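Helville's pay numbers are out, and I have thoughts

Posted January 19, 2022 in labor economics, gender, local wages

So the Helville wage report finally dropped this morning, and I read the whole thing over two cups of coffee and a bagel I forgot to eat. If you follow this blog you know I've been waiting on it since last summer. The city promised it for the fall, then for the holidays, and now we have it: 402 employers, every one of them with a payroll inside city limits, all asked the same set of questions about who they hire, how many hours people work and what they get paid.

The headline you'll see everywhere is that women in Helville under 30 now earn 2 percent more per hour than men the same age. More! I had to go back and read the table notes to make sure I hadn't flipped the columns. I hadn't. Women under 30 are ahead, and when you move up to workers over 40 the men are ahead by 5 percent. The report puts those two figures in the same table, one right over the other, and then says almost nothing about how they fit together. That's a shame, and it's why I'm writing this post when I should be doing my invoices.

First, what the numbers cover. It's hourly pay, before taxes, for people on a regular payroll. Tips are in there if the employer reports them. Overtime is left out. Gig work is left out too, and so is anybody who works for themselves, which in a town like ours leaves out a lot of people (me, for one). I'm not complaining, you have to draw the line someplace. But if your cousin drives deliveries at night and you're wondering why the report doesn't sound like his life, there you go.

Now for the young women. My guess is that most of this comes down to school and the clinics. Helville has been adding health care jobs for years, and those jobs want a certificate or a degree, and the people turning up with one in hand are mostly women. Meanwhile a lot of the young guys I hear from went straight into warehouse or yard work out toward Drekside. That work paid pretty well compared to everything else when they started, and then it kind of sat there. The report does break pay out by industry, in the back, and the pattern looks right to me: health care wages climbed, warehouse wages barely moved. It doesn't break industry out by age, though, so I can't prove it with what they gave us. I'd love to see that table. If anyone at city hall reads this blog, hi, please send me that table.

Then there's the over-40 group. I've seen two people online already saying this is just the past working its way out of the system, and that if we wait long enough today's young women will carry their lead right up through their careers. Maybe! I'd like that to be true. But I've been reading this kind of data for a long time, and a snapshot can't tell you that. The women who are 45 now may well have been doing fine at 25. What we want to know is what happened in between, and for that you have to follow the same people over time. A survey that asks employers who's on the payroll this year can't do it.

The part in between is mostly kids, I think, or at least that's what the bigger studies keep finding in place after place. Somebody cuts back their hours, or takes the job that's closer to home, or passes on the supervisor spot with the lousy schedule. Hourly pay doesn't drop right away. It just stops growing as fast. Ten years later you've got a gap, and it doesn't look like anyone did anything to anyone. Day care in Helville is expensive and hard to get into, and the report gives that one paragraph. One! I counted it twice, hoping I'd skipped a page.

There's a good section on employers, which I didn't expect. Kodanon is in there, since it's the biggest private payroll in town and agreed to be named. They post the pay range on every job opening now, and have done so for long enough that the report can look at before and after. The gap among their office staff got smaller. Among their floor staff there wasn't much of one to begin with, because those jobs are paid on a fixed scale where everybody can see the steps. I found that pretty interesting. Viklund also agreed to be named and does not post ranges, and its gap is wider, but it's also a very different business with a lot more sales people on commission. I would be careful about lining those two up side by side, and I already saw one local site do exactly that.

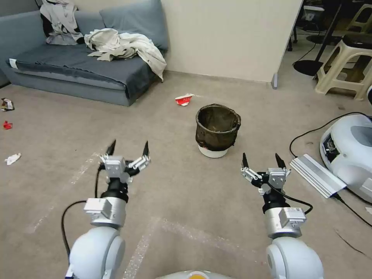 Commission pay is its own headache, by the way. When part of your check depends on which accounts you get handed, the hourly figure comes out of a whole chain of little decisions by your manager, and you won't find any of them in a payroll file. The report says so in a footnote. I would've put it up front in large type, but they didn't ask me.

What happens next is a city council session in February, where the staff who wrote the report will walk through it and take questions from the public. There's a proposal floating around to make posted pay ranges a rule for any company that does business with the city. I lean in favor. It's cheap, it's easy to check, and people looking for work like knowing what a job pays before they spend an afternoon on the application (I sure did, back when I had bosses). I don't expect it to do a whole lot about the over-40 gap. That one goes through day care and work schedules, and those cost real money.

I'm planning to go, and I'll post my notes when I'm back. If you have a question you want asked and can't make it, leave it in the comments and I'll bring a list. Please keep it to stuff that's in the report. Last time I got eleven questions on parking.

Filed under: gender, labor supply, local wages, pay ranges. Comments are open.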